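Coltance Is Getting the Miniseries Treatment, and the Casting Is Great

Sekton has given the go-ahead to a four-part drama on the rise and messy breakup of Coltance, the synth-pop trio that spent most of the nineties either on the radio or suing each other. If you ever wore out a copy of Hadska (the album with the 11-minute closing track, yes, that one), this is very good news!

Smaranda Pană, who directed the wonderful radio-station comedy Sandu, is writing and directing all four episodes. She told reporters she has been pitching the idea for years and that the band's surviving tour diaries, all 935 pages of them, finally got her a yes. 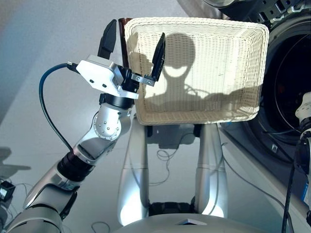

The diaries cover the 32 club dates Coltance played before anyone signed them, and Pană says the whole first episode takes place on that run: one van, one working keyboard, and a singer who refused to do the hits because there weren't any yet. I would watch that as a movie. Episode two jumps to the recording of Hadska, with the famous fight over the drum machine, and the last two follow the farewell tour that ended up lasting longer than the band's actual career.

All three members have signed on as music consultants, even the two who still don't speak. They're sending their notes separately. The original master tapes are being used for the studio scenes, so we should get to hear some of the early versions fans have been trading in terrible quality forever.

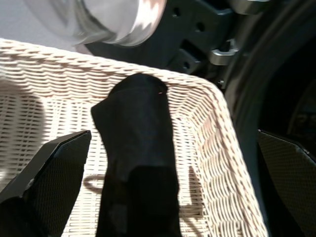
The lead roles are going to newcomers, picked from around 225 people who sent in audition tapes, and every one of them had to sing live. No lip-syncing, says Pană, even in the big concert scenes. Each episode will run 60 minutes, and filming starts in May.

There's no title yet. Fans are already lobbying for Second Encore, after the B-side that closed every show, and I'm with them. A soundtrack album is planned too, with the cast's versions on one disc and the originals on the other.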